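Flastel - The Generation Ship Setting Kit

From Fidthorpe, makers of paper tools for people who invent places

In stock. Ships flat in one parcel.

Flastel is a boxed kit for building a generation ship: the kind of slow, crowded, patched-up vessel where people are born, argue, fall in love, fix the plumbing and die without ever setting foot on the world they're headed for. It's meant for novelists, short story writers, game masters, and anyone who likes to spend a rainy evening figuring out who runs the water plant on deck nine. You can use it alone at the kitchen table or with a group of friends, and it works with any rule system or with no rules at all.

We started working on it after years of reading (and, we admit, writing) stories where the ship was a long metal hallway with a garden at one end. Everybody had a job title and a jumpsuit, and then something broke. We love those stories! But we kept wanting to know what the great-grandchildren of the first crew ate for breakfast, and what they called breakfast, and whether they still thought of it as morning. Once you start asking that sort of question you need somewhere to write down the answers, and our somewhere was a shoebox full of index cards. Flastel is that shoebox, cleaned up a good deal and printed on much nicer stock.

What's in the box

106 setting cards
A 93-page guidebook, spiral bound so it lies open on the table
3 tear-off pads of deck sheets
A folded timeline strip
A cloth bag for the cards
A box with a lift-off lid and enough room inside for your own notes

The cards

The cards are the heart of the kit and they're what you will handle most. They come in suits, though not the sort you play poker with. Hull cards deal with the physical ship: where the heat goes, which doors have been welded shut, what the spin feels like on the lowest level, where the original builders ran out of money. Kin cards deal with families, crews, guilds, bunk-mates and all the other ways people sort themselves out when there's no leaving. Custom cards cover the habits that grow up over generations, such as who speaks first at a funeral or why you never whistle near a pump. Drift cards are the troublemakers. They change something you thought was settled, usually something you were rather fond of.

Each card has a short heading, a few sentences of prompt, and a question along the bottom edge. You don't have to answer the question right away. In our own sessions we often leave it hanging for an hour or two and come back once three or four other cards have made the answer obvious.

One card, to give you the flavor of it:

THE BORROWED DECK
One section of the ship was lent by one group to another, long ago, for a short while. It was never given back. Both groups still call it temporary.
What do the children who grew up there call it?

The backs are plain dark blue with a thin pale line, so you can lay them face down without giving away which suit is coming. The finish is matte. We went back and forth over this for longer than was sensible - glossy looks richer in the hand, but it glares under a lamp and won't take a pencil. You can write lightly on these and rub it out again, and we hope you will.

The guidebook

The guidebook walks you through building a ship from launch to landing, or from launch to whatever happens instead of landing. The opening chapters cover the basics: how big the ship is, how many people it can feed, how long the trip is meant to take, and how much of that the passengers believe. After that it gets looser and, we think, more fun. There's a chapter on how language changes when there's no sky to talk about. There's a long one on food (too long, according to some of our early readers, but it's our favorite and it stayed). There's a chapter on the middle generations, who neither saw the old world nor will see the new one, and on how to write them as people with lives of their own and not just a bridge between the interesting parts.

The science is kept light and friendly. You won't need a calculator. Where a real number matters, such as how fast a ring has to turn before people start feeling queasy, the book gives you a sensible range and lets you get on with your evening. If you're the sort of writer who enjoys working all that out properly, the appendix has a reading list by topic and some blank tables to fill in.

The back of the book holds a complete worked setting called Plarnonness. It's a farming ship, badly late, whose people have split the year into lamp seasons and hold a market in the old fuel bay. We built it with the cards exactly as printed, including a Drift card we drew late in the game that wiped out the council we'd spent all afternoon inventing. All the draws are shown in order with our notes beside them, so you can follow how one thing led to another. You're welcome to set your own stories or game sessions aboard Plarnonness, whether you plan to sell them or not. We only ask that you don't reprint the guidebook text itself.

The deck sheets

There are three pads, and each has a different layout. The first is a ring section, for ships that spin. The second is a stack of levels seen from the side, good for towers and long hulls. The third is nearly blank, with a faint dotted grid, for people like us who can't resist drawing a ship shaped like a seed pod. The paper is heavy enough for felt pens, though a really wet marker will show through a bit on the other side.

Sheets are meant to be laid side by side and added to as you go. By the end of a long session you may have quite a spread in front of you, and a dining table fills up sooner than you'd think.

How a session goes

Most people begin with a Hull card and a Kin card and ask what the one has to do with the other. A group of bakers and a flooded corridor, say. Somebody suggests that the bakers flooded it. Somebody else wants to know why, and away you go. You draw again whenever the talk slows down, and each time you settle something you put it on a deck sheet or mark it on the timeline strip.

A first sitting takes roughly 3 hours with a chatty group, less if you're alone and less if you skip the snacks. That will give you a ship you could set a short story on. For a novel or a long campaign, plan on coming back to it. The timeline strip folds up into the lid, and the cards you've used can go in the bag separately from the ones you haven't.

If you're working solo, the guidebook has a few pages on arguing with yourself. The short version is to draw two cards for every question, take the answer you like less, and live with it for a day before deciding.

Does it work with Purba?

It does. Purba is our smaller kit for building alien shorelines, and the two were planned as neighbors. The card size is the same, so you can shuffle them together, and the last chapter of the Flastel guidebook has suggestions for the first weeks after landfall. Fair warning: Purba prompts assume weather, and a ship's people have never seen any. We found that made for some of the best sessions we've had, but it does mean setting aside any cards that ask about old fishing families until your settlers have been on the ground for a while.

You don't need Purba to enjoy Flastel, and you don't need Flastel to enjoy Purba.

A few things people ask us

Is it suitable for kids? Teenagers get along with it very well. There's nothing gruesome on the cards, but a few of them deal with death and with rationing, and you may want to look through the Custom suit first if younger ones are joining in.

Can I use it in a classroom or a library workshop? Please do! You can copy the deck sheets freely for any group you're teaching. The guidebook has a shorter version of the opening session that fits in a class period.

Are there refills? Yes, the pads are sold separately, one layout at a time. The cards aren't sold loose, but if you lose one, write to us with the heading (or your best memory of it) and we'll mail you another.

Is there a digital version? There's a printable copy of the deck sheets and nothing else for now. We've tried the cards on a screen and they felt lonely.

Will there be an expansion? We're testing a small pack of cards about stowaways. It should be ready by May if the proofs behave.

Care and storage

Keep the box out of direct sun, or the blue on the lid will fade. The cards don't mind being handled but they do mind spilled tea. The spiral binding can catch on the cloth bag if you cram everything in together, so lay the guidebook in first and put the bag on top.

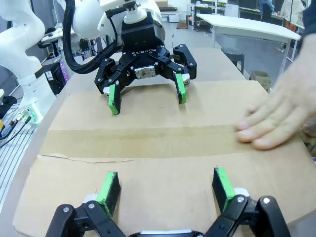

Big ships want a big backing, and if your deck sheets are going to stay out between sittings it's worth giving them something to sit on that you can lift off the table in one go. We sell a folding felt mat for the purpose, but we'd be fibbing if we said you needed it. A large flat sheet of brown cardboard does nicely, even one with a wide strip of tan packing tape running across it - and on a ring ship, that strip is already halfway to being the main corridor. Put your Hull sheets along one side of the tape and your Kin sheets along the other, pencil the names of the decks straight onto the board, and hold things in place with a dab of removable putty. When you want the table back for supper, slide the whole ship under the couch until next time.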